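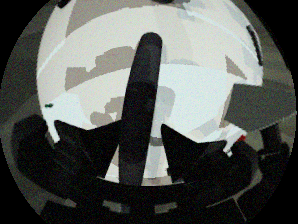 When the workshop at Porkby set out to compare grippers last December, the plan was to have it finished before the holidays, and everyone I spoke to there laughed a little when they told me so. Most of the early work was done in simulation, looking out through a fisheye camera mounted at the wrist, and that view takes some getting used to. The two black fingers flare out to either side like wedges, a long dark bar stands up between them, and anything straight toward the rim comes out as an arc. "You stop noticing the bend after a week or so," the engineer in charge of the trials told me over a very generous pot of tea. "Then you go back to an ordinary lens and feel like you're looking through a letterbox."

She had three grippers on her list: the Mowat, which is the old workhorse of the shop, a newer one from Kotholm with softer pads, and one the team built themselves and never got around to naming. Each was given 90 tries in the simulator at the same set of pick-ups, and then 45 more on the real arm over at the Redville site, where there's more floor space and (she was quite firm about this) better biscuits.

I asked which had won, which I suppose is what everybody asks. "Well, it depends on the day and what you hand it," she said. "The Mowat is lovely with anything stiff. Give it a sponge and it squeezes the life out of it. The Kotholm is kinder, but it's slower to close, and I'm an impatient person."

The camera ended up taking more of her time than the fingers did. With a narrow lens the controller kept losing sight of whatever it was reaching for in the last few centimetres, just when it mattered most. The wide one keeps the fingers and a good deal of the surroundings in view together, though the gripper's own body fills a fair bit of the bottom. "We argued about that for ages," she said. "Half the picture is your own hand! But then, so is mine when I'm threading a needle."

They tried 6 mounting angles before settling on one, and the colour of the fingers had its turn as well. She would still like to test a paler set, as black on black makes it hard to judge where one part stops and the next begins.

By the time I visited, the log had reached 593 entries, and she scrolled through a good many of them for me with obvious fondness, failures included. Her favourite is a run with the home-built gripper that missed its target entirely and then closed, very gently, on nothing at all. The next round is booked for Redville, with the Kotholm going first and a quicker motor on order for it.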